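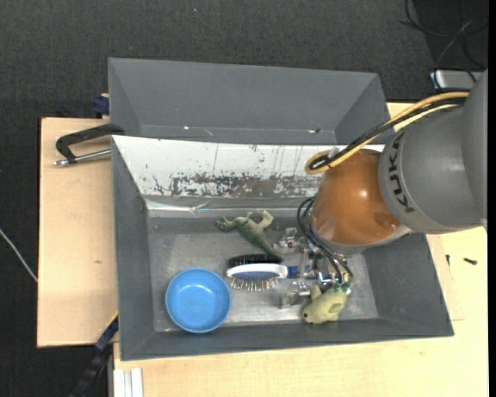

Mariama Laryea wirft alles, was abends noch herumliegt, in eine einzige graue Kiste und sortiert erst am nächsten Morgen, und sie schwört, dass ihr Wohnzimmer seitdem in 5 Minuten begehbar ist. Ich hab's nach ihrem Kommentar zum letzten Beitrag sofort ausprobiert und bin begeistert!

Bürsten, Plüschtier, Dino, eine blaue Schüssel: So eine Mischung kennt wohl jeder Haushalt mit Kindern. Wichtig ist nur, dass die Kiste flach genug bleibt und man den Boden noch sieht. Bei mir ist nach spätestens einem Tag Schluss, dann wird geleert.

Haarbürsten
Haare mit einem Stielkamm herausziehen, immer vom Rand zur Mitte. Danach lauwarmes Wasser mit einem Spritzer Shampoo und eine alte Zahnbürste. Bürsten mit Luftpolster nie untertauchen, sonst läuft das Kissen voll! Mit den Borsten nach unten auf ein Handtuch legen und über Nacht trocknen lassen.

Plüschtiere
Waschbare Tiere kommen bei 30 Grad in die Maschine, im zugebundenen Kopfkissenbezug (klappt wunderbar, auch mit Knopfaugen). Wenig schleudern, hinterher kräftig aufschütteln.

Kunststofftiere und Schüsseln
Spülmittel, weiche Bürste, fertig. In den Rillen von Echsenschwänzen und Pfoten hilft ein Wattestäbchen. Quietschtiere mit Loch bitte nur abwischen.

Noch ein Trick für die Kiste selbst: Kratzer im Boden sind völlig egal, Krümel nicht. Ich lege ein Stück Wachstuch hinein, das schüttle ich morgens auf dem Balkon aus. Im Dezember, wenn die Handschuhe dazukommen, nehme ich eine zweite Kiste für den Flur.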